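Golura Allotments Society, November meeting

Minutes, as scribbled by me, Nobuhle Sibiya

We started at 7.30, or tried to, but the urn in the Fourie Room takes an age and I wasn't going to write anything down without a cup of tea in my hand. Apologies came in from plots 3 and 14. Last month's minutes were agreed once I'd corrected the bit where I had us buying "a tonne of manure each" (one tonne, shared, sorry!).

Water first, as ever. The bill is £756, up on last year, and there was a fair bit of grumbling. Most of us think the tap by the Callari Lane gate is to blame, as it's been dripping since the summer and the jubilee clip I put on it has done nothing at all. We agreed to get a plumber in and to turn the supply off for the winter at the end of the month. Please fill your cans before then, I'm not going round knocking on sheds again.

Then rents. I'd suggested putting a full plot up by £4 and a half plot by £2, and I was braced for a row, but it went through with one against. The new rents start in the spring and I'll put a letter in with the seed order forms.

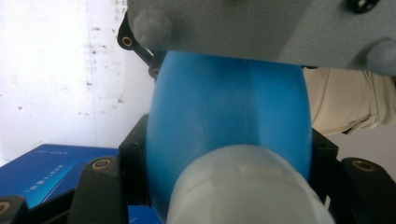

We moved on to the waiting list, which has got very long, and the three plots along the back hedge that haven't been dug all year. I've written to all the holders and had one reply (a lovely one, she's had a new baby and would like to drop to a half). The other two get a second letter, and if I hear nothing the plots will be offered out. Somebody asked if we could split them into halves and I think that's a very good idea, so we'll do it.

Seed potatoes took up nearly half the evening. We had Sultov last year and they were fine boiled but fell to bits when roasted, and feelings ran high on both sides. In the end we're ordering one sack of those and one of something waxy, and I'll ring the merchant for prices.

Any other business: bonfires are allowed again but only after dusk, and please check for hedgehogs. The padlock code is changing, so ask me in person. Whoever has the long ladder, could it come back to the store?

We finished at 9.10. Next meeting is in the new year, same room, and I'll bring the cake.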